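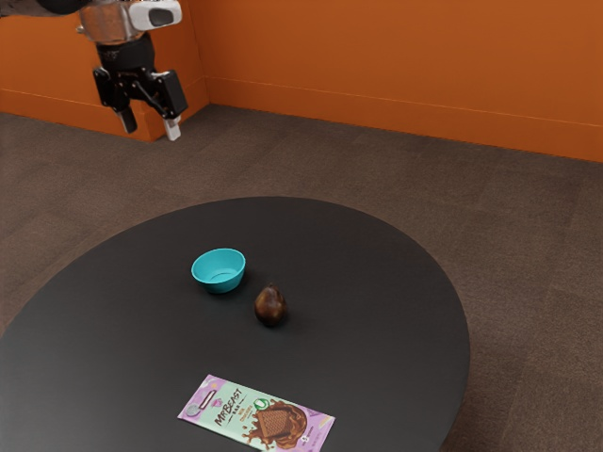

Fruit, bowl, chocolate: the tabletop task in simulation, with the gripper open and still well short of the table.

The open day at Stemer began with a safety briefing, which struck me as generous given that the robot we had come to see does most of its work inside a computer. We were asked to stay behind the yellow line. The yellow line was protecting us from a monitor.

Stemer occupies the back half of a former tile showroom in Proltholm, and on Jul 12, 2024 it opened the doors to 30 members of the public, most of whom had come for the robots and a few of whom, I suspect, still wanted tiles. There was a sausage sizzle in the car park. There was a colouring-in table, which was busier than the monitor for much of the morning.

The project is called Skumo, and its ambition is to have a robot arm tidy up after people. The version on show was rehearsing in a simulated room with orange walls and office carpet, the sort of place where you might be asked to wait for a dentist. On a round black table sat a turquoise bowl, a brown pear and a MrBeast chocolate bar. The job was to put the pear in the bowl and leave the chocolate alone, a test many of the adults present would have failed.

Our guide explained that rehearsing in software is cheap. A simulated pear can be dropped all afternoon and nobody has to mop. The arm had been through 339 practice runs since breakfast, each with the objects shuffled about, and the successes were tallied in a spreadsheet we were not shown.

Then came the demonstration. The gripper came down from the corner, paused above the pear for long enough that someone's phone rang and was answered, and closed its fingers. Up went the pear. It travelled sideways with enormous dignity and was released a little early, so that it struck the rim of the bowl and rolled off across the table. A small boy in the front row applauded. The second attempt went in, and he didn't bother.

I asked why the chocolate was there at all. Flat things are harder than they look, I was told; there isn't much to get hold of, and a wrapper covered in lettering and colour gives the vision software plenty to think about. Picking it up is on the list for later in the year.

Real hardware was promised for 2 pm, in the old loading dock. It's a joint effort with Benítez, the firm that supplies the arms, and it was meant to be running by June. At 2 pm we were told it would be a little while yet. I had another sausage and read a poster on friction. By the time the arm was switched on there were 6 of us left, and it picked up a tennis ball at the first go, held it out over the concrete and waited for somebody to take it.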